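# Faint smudges on a matte plastic tray, what takes them off?

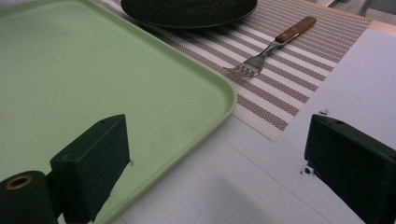
*Green tray next to the place setting, striped mat and wood-handled fork.*

I use a pale green plastic tray for carrying dinner things to the table. The floor of it is matte and has a few faint marks that dish soap doesn't shift. I also want to know if the fork can go in the dishwasher. The handle is wood with metal rivets. Posted 21st October.

**Antonina Zhuravel**

---

**Lonomach**

Baking soda and a little water, mixed to a paste. Leave it on for 8 minutes, wipe with a soft cloth, rinse. Don't use a scouring pad on a matte finish, it leaves shiny patches that stay. If the marks are from tea or tomato you may need to do it twice.

Keep the fork out of the dishwasher. Wood swells and then shrinks, and after a while the rivets work loose. Wash it by hand, dry it right away, and rub a bit of food-grade mineral oil into the handle every couple of months.

---

**Flilex**

I put mine in the dishwasher all the time and they're fine.

---

**Karnel**

Agree with Lonomach on the fork. My set went gray at the handles within a year of machine washing, and one came loose.

For the tray, try plain white vinegar first if you have it. Also check under the mat now and then, woven ones let crumbs through. I shake mine out over the sink.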